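In defense of the pile

My mother ironed pillowcases. I mention it early so you'll know what I was up against when I decided, sometime in my thirties, that folding laundry the minute it comes out of the dryer is a habit most of us could drop and never miss.

I know how that sounds. My neighbor Pao-chu Lui folds everything warm, standing up, and she can get through a family's worth of T-shirts while telling you a story about her sister. I love watching her do it. But she enjoys it, and I think we have let the people who enjoy folding set the rules for the rest of us, who stand there at ten at night matching socks and feeling vaguely scolded.

What I want to speak up for is the pile. I mean a modest one, clean clothes set down on a counter or the end of a bed, waiting their turn. A pile asks very little of you. You can see what's in it, which is more than I can say for my dresser, where a perfectly good cardigan once went missing from April until the first cold snap. And a fair amount of what lands in a pile gets worn again before anyone could have folded it anyway.

Prakash Kotian, who has been my friend long enough to be rude to me, says this is laziness with a speech attached. He spent $60 on a folding board and keeps his shirts in upright rows like file cards. They look wonderful. He also admits he wears the same 3 shirts, so I'm not sure who the other rows are for.

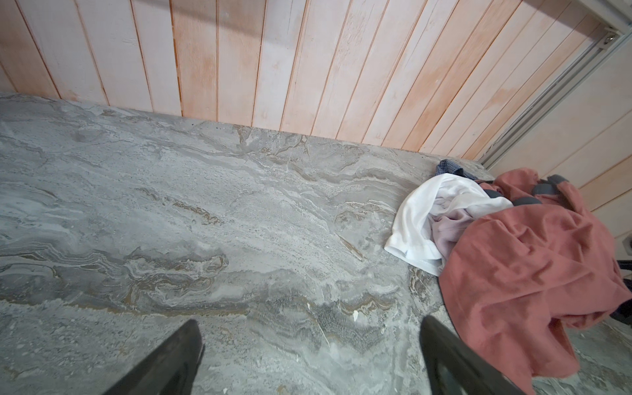
I'll grant him wrinkles. A white shirt left in a heap will look like one, and if you have somewhere to be in the morning, hang it up. Anything you'd be sorry to see creased deserves a hanger and a minute of your time. But a dish towel doesn't care, and neither do pajamas, and I have never once been asked to account for the state of a pillowcase (sorry, Mom).

There's something friendly about it, too – a bit of color on a gray counter, some cloth hanging over the edge, some sign that people live in the house and have been busy with other things. When I visit a home where every surface is bare, I keep my coat on my lap. Where there's a pile, I put my coat on top of it and ask if there's any coffee.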